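Print this page | E-mail this page

Section 4: Fitting and setting up the Moltine dog door

Read this section before you take anything out of the box that is held down with tape. The maker's leaflet covers the same ground in a cheerier tone and leaves out the parts that go wrong. We have fitted enough of these at Zirkside to have opinions, and where ours differ from the leaflet we say so.

The Moltine is a flap with a reader that checks your pet's microchip and lets the latch go if it recognises the number. The box says it suits "any dog". It doesn't. It suits a dog that can walk through the opening with its head up and its back clear of the top rail. Measure the dog before you measure the door.

4.1 Before you start

You will need a tape measure, a pencil, a drill, a jigsaw, a spirit level, a screwdriver and four fresh batteries. The ones supplied are for testing, and in our experience they are flat by the time you finish. Set them aside for a torch.

1. Stand the dog on a hard floor and measure from the floor to the top of the shoulders. Add two centimetres. If the total is more than 72 cm, stop here. No flap in this range will be comfortable, whatever the size chart says.

2. Measure the dog across the widest part of the body. For most dogs this is the ribs. For some well-fed Labradors it is further back, and the owner's guess is usually generous in the dog's favour. Use the tape.

3. Check that the chip can be read. Ask your vet to scan it at the next visit and show you where the scanner picked it up. Chips drift. A chip that has slid down to the elbow will not be read by a sensor mounted in the top rail, and no amount of menu work will fix that.

4. Check the door. Timber doors and most hollow-core doors can be cut. Fire-rated doors must not be cut. Glass needs a glazier and a new panel, and you should get the price before you promise the dog anything.

CAUTION: If you rent, get the owner's permission in writing. A hole in a door is hard to argue about afterwards.

4.2 Marking and cutting

1. Tape the paper template to the inside face of the door. The line marked STEP should sit level with the dog's belly. The leaflet tells you to put it "at a convenient height", and we have never worked out whose convenience was meant.

2. Check the template with the level. The printed edge of the paper is not always square to the printed lines, so level the lines.

3. Look for locks, rails, wiring and letter slots inside the cutting area. On older doors, tap across the panel and listen for the solid parts.

4. Drill the four corner holes right through.

5. Take the dog to another room, with the door shut. Jigsaws and curious noses are a bad mix, and sawdust in a Pug's face folds will have you back at the vet.

6. Cut from corner to corner. Let the blade do the work. Sand the raw edges and seal them with exterior paint or varnish, including the bottom edge, where rain sits.

NOTE: The leaflet gives 17 minutes for this stage. We would be interested to meet whoever managed that. Allow an afternoon and be pleased if you finish early.

4.3 Fitting the frame

1. Offer up the outer frame from outside. The drain slots go at the bottom.

2. Fit the inner frame with the battery cover facing into the house. Start all the screws by hand before tightening any of them.

3. Tighten in a cross pattern until the foam seal is just pressed. Do not use a power driver. The plastic around the screw holes cracks easily, and the warranty doesn't cover cracks "caused by installation", a phrase that seems to stretch a long way.

4. Push the flap with one finger from each side. It should swing freely and come to rest in the centre. If it rubs, the frame is twisted. Loosen everything and begin again from step 2.
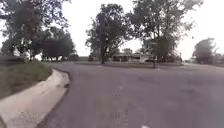 5. Fit the batteries. The light blinks green twice. If it blinks red, take the batteries out, wait a full minute and put them back in. If it still blinks red, check that you haven't pinched the ribbon cable under the inner frame. We find that fault more often than any other.

4.4 Teaching the door your pet's number

1. Press and hold LEARN until the light turns amber.

2. Bring the dog to the flap and encourage it to put its head through. Liver treats work. Praise alone works on very few dogs we know.

3. When the light turns green and the latch clicks, the number has been stored. Reward the dog and let it back out.

4. Repeat for each animal. The memory holds 28 numbers. If you need more than that, you need a kennel licence and a different product.

If the amber light goes out before the number is read, the reader has timed out. Start over. Three tries in a row is plenty, and after that the dog will have lost interest or filled up on liver.

NOTE: The Prasteler collar tag is sold as a substitute for an implanted chip. It does open the door. It will also open the door for anything that turns up wearing the tag, and collars come off in hedges. Use it as a stopgap only. It does not replace a chip under council registration rules, whatever the packaging hints at.

4.5 Training the dog

The brochure shows a dog sailing through on the first go. Some do. Most look at the flap, look at you, and wait for you to open the proper door as you always have.

1. For the first few days, prop the flap fully open with a peg and a loop of string. Switch the latch to OFF.

2. Call the dog through from the other side. Keep sessions short and finish while it is still keen.

3. Lower the flap a little at a time. Let it brush the dog's back before you ask the dog to push it.

4. When the dog pushes through by itself, both ways, switch the latch to ON. The click bothers some dogs more than the flap ever did. Go back a step if you need to.

Never push a dog through. You will win that round and lose all the later ones.

Short-nosed breeds sometimes dislike pushing with the face. Heavily wrinkled dogs may not see the flap clearly, so hang a strip of bright tape down the middle and let them learn where it is. A dog with sore eyes or ears should see the vet first and learn the door later.

The Lyimo training spray is recommended in the leaflet and, by happy chance, sold by the same shops. It is supposed to draw the dog towards the flap. We tried it on several dogs and saw one of them sneeze. Spend the money on treats.

4.6 Night lock and curfew

1. Press MODE until the moon symbol shows.

2. Set the locking time with the arrows. The clock is a 24-hour clock and does not adjust for daylight saving. Put a reminder on the fridge.

3. Press SET. The latch should click within a few seconds.

CAUTION: The night lock stops a pet going out. It does not stop one coming in, so a dog outside at locking time can still get home. It also means the door is not a burglar-proof barrier, despite the word "secure" appearing all over the box. Slide in the solid panel when you go away.

CAUTION: Small children can fit through the large size. Fit the solid panel if you have a toddler or expect one to visit.

4.7 Upkeep

Wipe the reader with a dry cloth once a week. Pick a day you'll remember; Sunday suits most households. Hair and mud on the top rail cause most of the "faulty" units brought back to us.

Wash the flap with warm water and a drop of dish soap. No solvents.

Change all the batteries together. The maker claims a year. With one sedate old Greyhound you may get it. With a young Kelpie that treats the door as a game, you won't get close.

In cold places, check the magnet strip from December on if you're in the north. Ice along the bottom edge stops the flap closing, and the reader then stays awake and drains the batteries.

4.8 If it still doesn't work

Light green, latch doesn't move: grit in the latch. Blow it out and work the latch by hand.

Opens for one dog and not the other: the second chip has drifted, or it was never stored. Repeat 4.4.

Opens for the neighbour's cat: the latch is set to OFF, or the cat is following close behind your dog. The first is easily fixed.

Flap bangs in the wind: the magnet is set too low. Raise it one notch at a time with the small key, and check that your smallest dog can still push through.

Print this page | E-mail this page

Comments (4)

kelpie_mum: The pinched ribbon cable got us too. An hour of red blinking and muttering. Wish I'd read this bit first.

Old Setter: I reckon you're too hard on the spray. Ours took to it straight away. Mind you, he'll go after anything that smells.

backdoorblues: Does the daylight saving thing apply to the newer model? Mine locked the dog in an hour early and she let me know all about it.

tworedheelers: Took me the whole afternoon and part of the next morning. Door looks fine from outside. Dogs still bark at the old one to be let out.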